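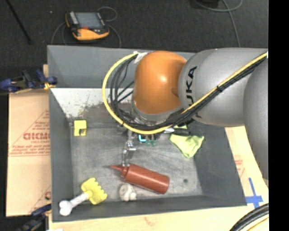 The Bottom of the Bin

142 shares | 17 comments

I have a soft spot for the squeeze bottle. This one is reddish brown with a pointed nozzle and a ridged collar, and it lies in a deep gray bin with everything else I couldn't find a drawer for. You know the bin. Everybody has one! (Some of us have 4.)

I got to thinking about bins in March, when I spent an afternoon with Niamh Lenihan at her place in Arell. Niamh sorts other people's clutter for a living, and she charges $125 a visit, and I would have paid it just to watch her tip out my odds and ends on a bedsheet and start making piles. Green see-through bits here, tools there, anything L-shaped in a pile of its own. "What is it with L-shaped things?" she said. "People never throw them out." I have never thrown one out in my life.

Her big rule is that bottles stand up. A squeeze bottle on its side with the nozzle pointing at your other stuff is a bottle looking for trouble, and I can vouch for that, having once glued a tape measure to a flashlight. She puts hers in an old Gradov coffee can, tips up, and that's the whole system. I went home and did the same and felt very grown-up until dinner.

Then I called Dymphna Coughlan, who ran the Coughlan hardware store in Greninitz for 50 years, and she thought all of this was nonsense. Dymphna likes a deep bin. She likes rummaging in it! She told me she found her favorite screwdriver that way, plus 2 keys she still can't match to a door, and she wasn't about to start standing her bottles in a can at this stage.

So I've split the difference. The bottles are upright, the long tools hang on the wall, and the little green pieces have gone back in the bin, where I like running into them.

Share this story | 17 comments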